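Shared Floors: How Bangera Divides Its Space

The former drapery warehouse at Bangera was reopened in August as a shared building for small firms and local societies. It has 484 square metres of usable floor on a single level, and very few internal walls. The trust which manages it decided at the outset that space would be let by the marked bay, with tape laid directly on the floor or bench. 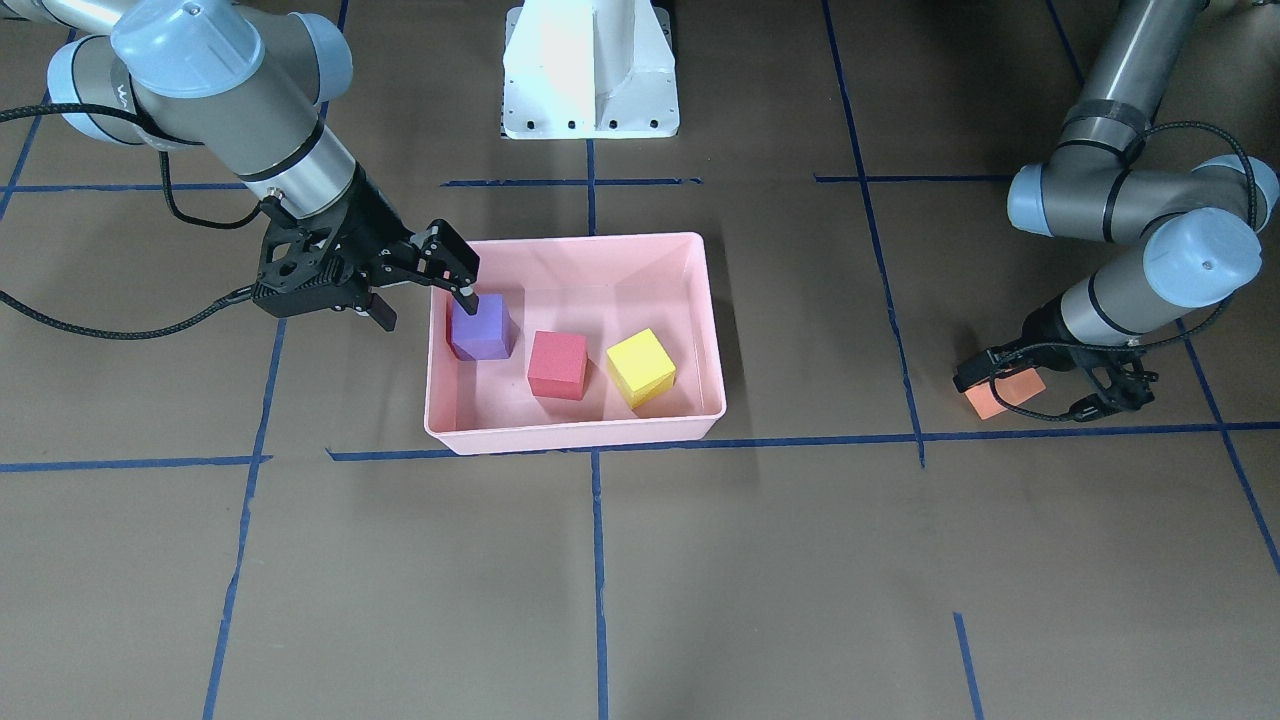 Why tape was preferred

Partitions were priced and rejected. A fixed wall requires consent from the landlord and must be removed at the tenant's expense when a lease ends. Tape may be laid in an afternoon and altered when a tenant's needs change. Sharada Thevar, the building manager, reports that two tenants, Wover and Prolutum, have exchanged bays since opening and that neither was charged for the change.
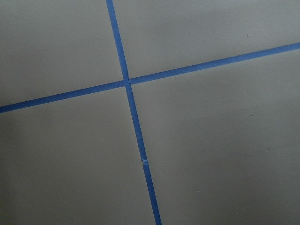
The arrangement does place certain duties on tenants. Goods may not be stored across a line overnight, and worn tape must be reported to the office. Noise remains the most frequent subject of complaint, and two quiet mornings a week have been agreed for the benefit of those who keep accounts or teach.

The trust will review its charges at the meeting of 16/12/2021. Tenants wishing to comment on the rate for half bays should write to Ms Thevar before that date.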